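19 Sep 2021

Fingertips on the white arm, second round. Saulius Kalniņš wants a yes or no before we order more filament from Ernerska, so this is mostly for him.

Question is whether the ring tips are any better than the flat Avcı pads we ran in July. The pads grip fine in open space but foul the tray wall on the way down, and the controller then sits at its current limit until it times out. The rings are shorter and have no corners. Downside is a smaller contact patch, and it is curved.

Setup: overhead camera, three-compartment tray, wrapped candy as the test piece. Controller is the Skivomico board, timeout set to 3000 ms. Same approach script as in July, only the tip offset changed.
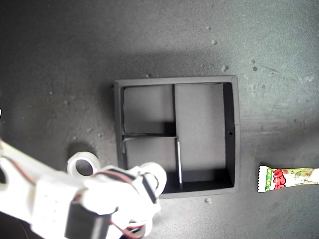
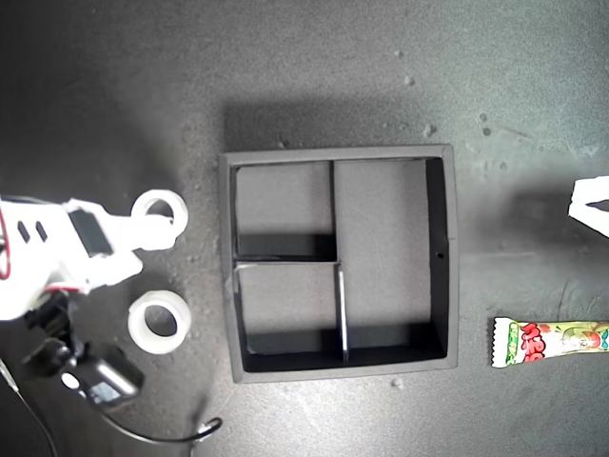

Overhead calibration first. I used the outer rim of the tray as the reference and ignored the dividers, they lean a little and threw the fit off last time. Residual came out at 2 pixels, good enough for this. Camera exposure is still too high for white plastic on a gray surface – edge detection on the fingertips drops out when the lamp is at full. Remzi Kocabaş suggests painting the rings matte black. I would sooner turn the lamp down and keep the tips as printed, paint will change the friction.

Ran 105 approaches to the left compartments, no load. Wall contacts are down compared with the pads, but the ones that remain are all on the lower-left pocket, where the forearm comes in low. Wrist servo pitch is at 296 counts there, close to the stop, so the arm has no room to lift the tip before it crosses the rim. Moving the base back should fix it. Changing the tip again won't.

Not tested: lifting the candy. Wrapper is slick and long, and I expect the rings to let it rotate about the contact point. May need a rubber sleeve on each.

To do
– base back, redo lower-left only
– lock exposure in the camera config
– ask Udby if they still have the thin silicone tube
– log servo current on every run, I forgot to switch it on for the first batch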